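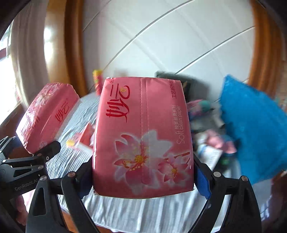 Figure 1. A soft-pack of facial tissues in pink wrapping, held between two black gripper fingers.

21 August 2025
By the Witidell Housing Study Group

4.2 Wording and time on market

We turn now to the part of the study that readers of our earlier draft asked about most, namely whether the words a seller's agent picks have much to do with how long a condo sits before an offer comes in. Our sample holds 500 listings, of which 200 came from the Trolla district, where most buildings are older walk-ups, and the remaining 300 from Jaramillo, which has newer towers and rather higher monthly dues.

We sorted each listing by its opening sentence. Some begin with the location - the walk to the train, the park down the street - and others go straight to the kitchen or the floors. Listings that led with location tended to draw an offer sooner in Trolla, and we were pleased to see the pattern hold after we allowed for asking price and floor area. In Jaramillo the difference was small enough that we would not want to lean on it, and we suspect buyers there already know the neighborhood well before they ever open a listing.

The word "updated" gave us more trouble than we expected. Agents use it for a full remodel and for a fresh coat of paint alike, and so we went back through the permit records and kept the two apart wherever the paperwork let us. Units with a permit on file did sell faster, though many of them were also listed in February, when there was little else for sale, and we have not been able to pull those two effects fully apart.

We use cookies to remember your reading preferences. Accept | Manage settings

Related items
Monthly dues and resale prices in Jaramillo
Parking as a selling point: notes from the Rallier survey
Walk-up buildings and first-time buyers in Trolla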